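Kirnico Laundry and Alterations
Frequently Asked Questions
Last updated 7/6/25

Drop-off and pickup

Where can I drop off my clothes?
At the Kirnico counter on Jara Street or at the Jameck branch. Both take laundry and alterations. Dry cleaning is only accepted at Jara Street.

Do I need an appointment?
Not for laundry. Alterations that need a fitting are by appointment, and you can book at either counter or by phone. Hems and buttons can be dropped off with the length pinned or written down.

How long does an order take?
Wash and fold is ready the next business day if we have it before noon. Simple alterations take up to 6 business days. Formal wear takes longer, and March is our busiest month for it, so bring dresses and suits in early.

What if I lose my ticket?
Give us the phone number on the order and show a photo ID. We can look up anything that is still in the shop.

How long will you hold my order?
We hold finished orders for 50 days. We will text you twice during that time. After that, items go to the Kindow clothing bank — please call us if you will be away and need more time.

Prices and payment

Is there a minimum for wash and fold?
Yes, $18 per order. Smaller orders are welcome but are charged the minimum.

Do you charge extra for bedding?
Comforters and duvets are priced by the piece. Sheets and pillowcases go in with the regular wash and are charged by weight.

When do I pay?
Laundry is paid at pickup. For alterations over $80 we ask for half when you drop off. We take cards and cash. We no longer take checks.

Can I change an alteration after I have paid the deposit?
Yes, as long as we have not cut the fabric. Call the counter where you left the item. If the new work costs less, the difference comes off your balance.

Care questions

Will you separate my colors?
We sort every order into lights and darks. If something is new and likely to bleed, put it in its own bag and tell us. Reds and dark denim are the usual problem.

Do you use scented detergent?
Only if you ask for it. The standard wash is unscented, with no fabric softener.

Can you get out an old stain?
Sometimes. Tell us what it is and what you have already tried on it. Heat sets many stains, so do not iron over one or put it through the dryer before you bring it in. We do not charge extra for stain treatment and we do not guarantee it.

Will my sweater shrink?
We follow the care label. If the label is missing, we wash cold and dry flat. Wool that has already felted cannot be brought back to size.

What happens if you damage something?
Report it within a week of pickup and keep the ticket. We will repair the item if we can. If we can't, we pay toward replacing it based on its age and condition. Loose buttons, worn elastic and weak zippers are not covered.

Do you check pockets?
We do, but please check them first. A pen can ruin a whole load. Cash and keys are put in an envelope and returned with your order.

Folding at home

What kind of surface is best for folding?
Any clean, flat surface at waist height will do. Fabric-covered tops keep slippery items from sliding, but they pick up lint and should be brushed off between loads. Do not iron on a padded top unless it is made for heat. 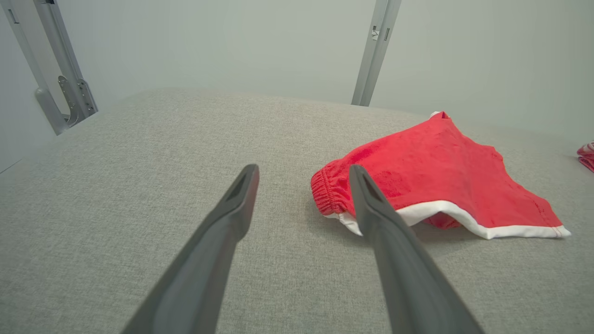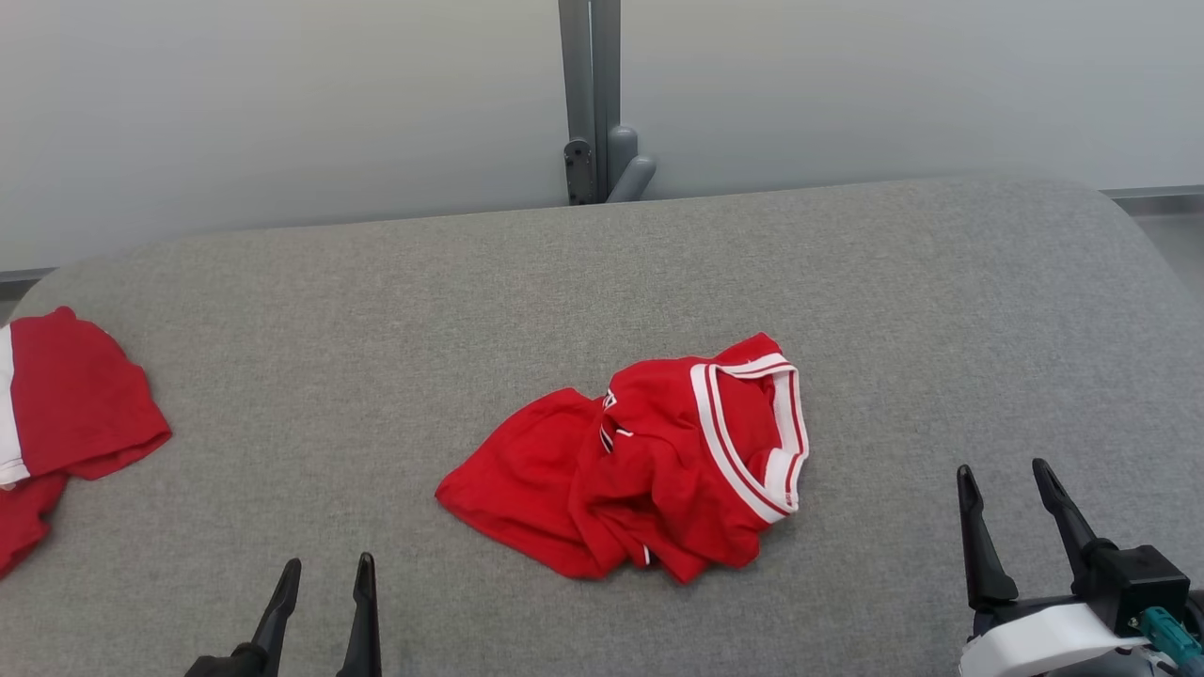

Gray upholstered tabletop.

Should I fold or hang knits?
Fold them. Hanging stretches the shoulders.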